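# Clokex 2.3, after a winter of sorting forks

*October 2026*

I've been running Clokex on our two-armed bench since April, and I like it so much that I've become a bit of a bore about it at lunch. It's the task-level layer from Trestovby: it sits above whatever drives your joints, takes in detections from your cameras, decides which arm goes for what, and keeps a record of every decision so you can argue with it later. We came to it from Zerby, which served us well for one arm and a handful of blocks but got very confused the day we bolted on a second arm.

Our test job is cutlery. Pink handles go to the orange tray, light blue to the teal one, gold to the deep blue one. It sounds like something a toddler could do (and a toddler could), but forks are horrible objects for a robot. They're thin and shiny, they lie across one another, and the gold ones have such slim handles that our detector used to lose them halfway along.

## Setting up

Installation took an afternoon, most of it spent on our own network settings. You describe the cell in one plain text file: arms, reach limits, trays, cameras. Ours is 313 lines, and I'd guess a third of those are comments I wrote to myself. The checker that comes with it is lovely. It told me I'd swapped the two wrist cameras before anything had moved, and it gave the line number!

Colour classes are set by clicking on objects in a still and dragging a slider until the mask looks right. Gold against matte black was easy. Light blue against a teal tray took me three goes, and I still think the slider is far too twitchy at the low end.

## The pile view

This is the feature that won me over. When objects overlap, Clokex draws a little graph beside the camera picture showing what it thinks is lying on what, and in which order it wants to lift things. If you disagree, you drag an arrow the other way and it plans again on the spot. With a pink-handled fork lying under a gold one, you can watch it leave the pink one alone and go looking for something easier, which is just what I'd want it to do.

The stray ones matter too. A utensil sitting apart from the heap gets a higher pick score, and whichever arm is closer gets first claim on it.
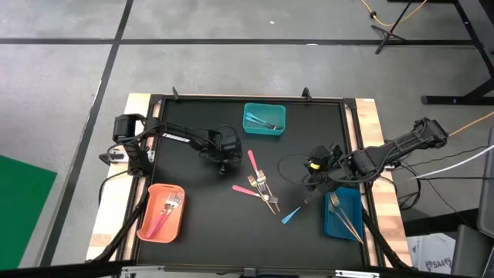 One reader of my earlier notes wrote in to say that first claim by distance is a poor rule, and that on their bench it left one arm doing nearly all the work while the other hovered. They had switched to turn-taking and never gone back.

Fair point, and I've tried it since. Turn-taking does even things out, but on a small table it means more waiting, with both grippers wanting the same patch in the middle. What worked for me was the blended setting, tucked away under *Arbitration > Advanced*, with the balance weight nudged up a little. I wish it were the default.

## Planning

Clokex will use its own motion planner or hand the job to another. Its own is fine and a touch timid. I swapped in the Rautiainen plugin in my second week and kept it – the paths around the other arm's elbow are much tidier, and it's far less likely to give up when both wrists are low over the table. The one catch is that the plugin reads its tray heights from a separate file. Change a tray and you have to change it in two places. I've forgotten twice.

## How it did

My long run was 1,000 picks over several days, same cutlery, heaped up again by hand each time the table was cleared. Clokex asked for help on 31 of them. Most were handles lying side by side and read as one wide object. A few were reflections off the tines.

What I enjoyed was going through them afterwards. The replay tool lets you scrub to any decision, see the scores it had at that moment, then change a threshold and ask what it would have done. I fixed a good part of the doubled-handle trouble in one sitting without powering up an arm.

## Grumbles

- Logs are huge. The long run came to 233 GB with all cameras on, and there's no way to thin them afterwards.
- The undo in the graph editor only goes back one step.
- Error messages from plugins come through as a bare number. Keep the manual open.
- The manual's chapter on shared workspaces still describes the old menus.

## Would I go back?

No. Zerby is still quicker to teach to someone new, and if you've got one arm and tidy parts I'd stay with it. For two arms reaching into the same mess, Clokex is the first tool I've used where I can see why it did a silly thing and change its mind within a minute or so. Next up for us is spoons, which nest, and I'm quite looking forward to seeing what the graph makes of that.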